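Sokness (robot cell)

Sokness is a one-arm household manipulation cell built by Leonardo Farina and Judit Halász to practice putting small things away in bedroom furniture. Its charm lies in how ordinary it is: the arm works at a real nightstand, in daylight, on objects anyone might own.

Setup

The arm carries a parallel gripper with a camera mounted on the wrist just above it, so the fingers stay in view all the way down into a drawer. Setup starts with the drawer task, usually run with a marker held in the fingers.

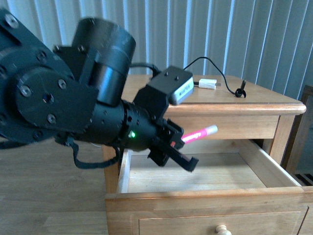

Farina's notes call for a slow first pass at every new drawer height – a lovely habit that has saved many a fingertip pad. Cables get the same attention. Each loop needs enough slack for the wrist to turn fully, and the crew checks it by hand before power goes on.

Maintenance

The pads are replaced after 2,000 grasps, and the joint bolts are checked every Friday. Hand-eye calibration uses 13 poses and is repeated whenever the camera mount has been loosened. Between runs the arm is parked clear of the furniture and a reference view is saved, which makes even a slightly shifted nightstand wonderfully easy to spot. 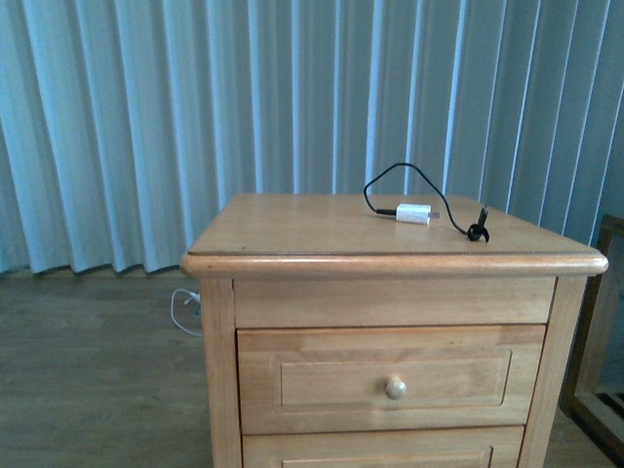

Repairs

The best-known repair came at run 945, when Tamás Bodnár traced a stubborn gripper stall to a worn connector at the wrist. He fitted a Brostik strain relief, and the cell went on to complete 3,737 runs on the same cable!

See also: Skesik (gripper controller)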